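Stick Bridge Afternoons Return to Terdale's Back Workroom

Wednesday, March 20, 2024

If you grew up in Terdale, there's a fair chance you have, at one time or another, glued a bunch of thin wooden sticks together and hoped with all your heart that the result would hold up a can of soup. Well, the stick bridge afternoons are coming back, and a new generation of builders (plus a good many of the old one, judging by the sign-up sheet) will get their turn at the white tables in the back workroom of the Grecu Building, at 324 Jokby Street.

The first afternoon is this Saturday, from one o'clock until four, and they'll run every Saturday through the end of spring. It costs nothing to come. Glue, sticks, string and graph paper are all laid on, and there is coffee in the hallway for anyone who has driven a carload of children across town and would like to sit down for a while.

Eyerusalem Wolde, who taught sixth grade at the old east side school for 21 years and now looks after the workroom three days a week, has been wanting to bring the afternoons back for a long time. They stopped when the old room over the hardware store was given up, and for a while the leftover supplies sat in boxes in her garage, next to the snow shovels.

"I kept meeting grown people at the grocery store who wanted to tell me about their bridge," she said. "One man told me how his fell down, and I had to stand there by the eggs and hear about every single joint. He was still a little sore about it! And I thought, all right, we had better do this again."

The idea is as simple as it ever was. Each builder or team gets a bundle of sticks and a strip of graph paper, draws something out, and then has the rest of the afternoon to turn it into a bridge that can stretch across a gap of a foot and a half. The bridges dry on the shelf during the week, and the following Saturday they are loaded, a little at a time, until they either give way or the weights run out. Children under 8 are asked to bring a grown-up along, and grown-ups, Wolde says, are asked to let the children do some of it.

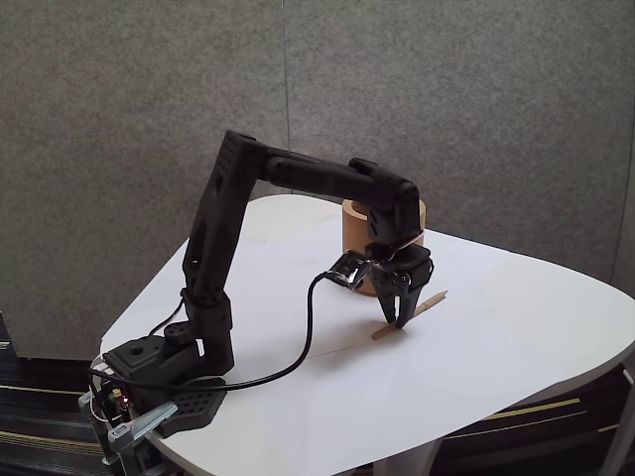

White was her choice for the tabletops, and she will happily tell you why if you give her five minutes. The old room had dark brown tables with years of paint and glue on them, lovely to look at and terrible to work on, and a stick set down at the wrong moment was as good as gone. On a white top a thin piece of wood shows up right away, and so does a crooked one, which saves a lot of grief later on. She likes builders to lay each stick flat and have a good look at it before any glue comes out.

"People grab a handful and start sticking," she said. "Put it down first. See if it rocks. If it rocks, use it for something that doesn't matter, like a railing."

The money for the tables and the first season's supplies came from a supper in early March, which brought in $937 and used up nearly every folding chair in the building. Wolde would like it known that the lentil soup was her sister's recipe and that she can't take credit for it – she has had several phone calls. Whatever is left when the season ends will go toward better lamps, as the far corner gets a bit dim late in the day.

There will be a friendly contest on the last Saturday, under the same name it had before, the Grinurus Cup. The cup itself has been found (it was holding pencils) and given a polish. It goes to the bridge that holds the most for its own weight, so a small, light one has every chance against a great big one, and teams are allowed to mix ages however they please. A grandmother and grandson pair has already put their names down, and Wolde hears that they have been practicing at the kitchen table and won't let anyone see the drawings.

Regular visitors should note that the workroom will be closed to other projects during the bridge hours, and that anything left on the drying shelf needs a name on it. Please use pencil on masking tape, and not marker on the wood, as happened more than once in the old days. The side door on Jokby Street will be open, with the ramp, and parking behind the building is free on weekends.

To save a place, stop by the workroom or leave your name at the front desk. Walk-ins are welcome as long as there is room at a table. Wear something that can stand a bit of glue.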